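Workplace Setup, Session 8: Desks in Shared Rooms
Instructor: Eliseo Ibarra

Read the Bralden handout before class.

Start with the desk surface. Elbows should rest level with the top when the hands are on the keyboard. If the desk is fixed, change the chair first and add a footrest if the feet come off the floor.

Screens on a clamp arm: tighten the knobs after every move. The top edge sits at eye level or slightly under. People who lean in to read need larger text - moving the chair closer only shifts the strain to the neck.

Cables. Leave enough slack for the full travel of the arm, then check that no loop hangs where knees go.

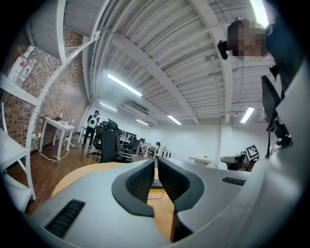
Overhead lighting is the usual complaint in converted buildings. Long linear lights reflect off a tilted screen, so set the angle with the lights on. Bare ceilings also carry sound, and we will come back to that in April.

For next time: sketch your own desk from the side, with heights marked. One page. Hand it to Gillespie Swanson.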